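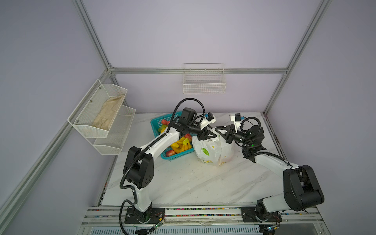

DULLOV, June – Skostuvano, the household goods maker, will begin selling its Wulard line of small storage baskets this month, starting with its own shop in Dullov and 12 independent housewares stores.

The Wulard baskets are plastic, with perforated sides and a plain rectangular shape. Teal is the first color on sale. Two more colors will follow once the first stock has shipped.

The line was drawn up by designer Agata Mancuso, who spent 18 months on it. Before settling on a size, Skostuvano asked 138 households what they kept on their tables and counters and where those things ended up at the end of the day. Many said they put small items in plastic bags and then lost track of the bags.

"People wanted something they could set down on a table and fill without thinking much about it," Mancuso said. "A lid came up in the early talks. We tried one and dropped it – most of the testers took it off and left it in a drawer."

Each basket is sold singly, with a paper band in place of a box. The band can go in with household paper. Stores may also order the baskets in mixed cartons after the new colors arrive.

Sorrentino, which handles deliveries for Skostuvano, will supply the stores from its warehouse outside Dullov. Ornella Dal Bello, sales manager at Skostuvano, said first orders should reach all of them by the end of June.

The Dullov shop opens at 9 a.m. and will have the baskets on the front tables. Stores that want to carry the line can write to Vlastimil Hrubý in the Skostuvano trade office.

Press contact: Liliana D'Amico, Skostuvano, Dullov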